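Trelgate Opens Orders for the Grandura Bench Cell, a Compact Robot Station for Stone Samples and Small Slabs

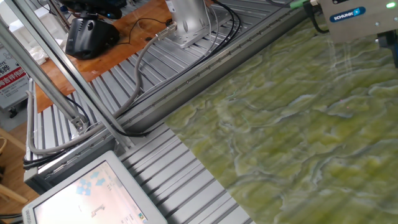
A green marble slab on the slatted aluminum table, with the gripper at right and the touchscreen at the front.

TRERKTON, 14th August – Trelgate today opened orders for the Grandura Bench Cell, a robot station built for stone yards, tile showrooms and finishing shops that handle small slabs and sample pieces. The cell brings an arm, a gripper, a slotted work table and a touchscreen together in one package that a shop can put into service without hiring a robot programmer.

Sample work takes up more time in a stone business than most customers realize. Pieces have to be picked up, turned, checked, wiped, labeled and set back down, often many times a day. Trelgate developed the Grandura Bench Cell for this kind of job. It is not intended for lifting full-size slabs, which should still be moved with a vacuum lifter or a crane.

The work table is made of aluminum extrusions with open slots between them. Stops, rails and brackets can be fixed anywhere along the slots and moved when the job changes. The same slots hold the arm's base plate, so a shop can shift the arm to the other side of the table to suit the room. Trelgate ships each cell with a set of 30 fasteners and the tools needed to move them.

Grippers are chosen at the time of order. Customers who already own a gripper from another maker can ask Trelgate to confirm that it will fit before buying. An adapter plate is included in the price, and a second plate can be added for shops that plan to switch between two grippers.

Operators run the cell from the touchscreen. Jobs are built from blocks that are placed in order on the screen – pick, move, wait, place – and a drawing of the arm helps the operator follow the program. Up to 210 jobs can be stored on the controller and copied to a USB drive. The menus are available in English and Chinese, and other languages are planned.

Thoroddsen, a stone finishing company that took part in the trial program, has used a Grandura Bench Cell since April. The company put it to work on polished marble and granite samples for its showroom and reported that new operators were able to set up a simple pick-and-place job after one training session. Thoroddsen also asked for a slower approach speed near polished faces. That setting is now standard on every cell.

Trelgate made two other changes as a result of the trial. Cable clips are now supplied for the table rail, and the touchscreen stand tilts further back so that it can be read by someone standing.

Each order includes delivery, setup on site and training for up to four operators. Setup normally takes one working day. Customers need to provide a level floor, a standard power outlet and clear space on all sides of the table. A risk assessment must be completed at the customer's site before the cell is used, and Trelgate can carry this out for a separate fee.

The first 10 cells will ship from the company's Trerkton plant in the order that deposits are received. Lead times for later orders will be confirmed in writing when the order is placed. Leasing is available for customers who prefer a monthly payment, and the lease covers parts and yearly service.

Shops that want to see the cell before ordering can book a demonstration at the Trerkton plant. Visitors are welcome to bring their own stone samples – flat pieces with at least one finished face work best.

About Trelgate

Trelgate designs and builds small automation equipment for stone, tile and glass shops. The company's office, plant and training room are in Trerkton. Orders, lease requests and demonstration bookings are handled by the Trelgate sales office.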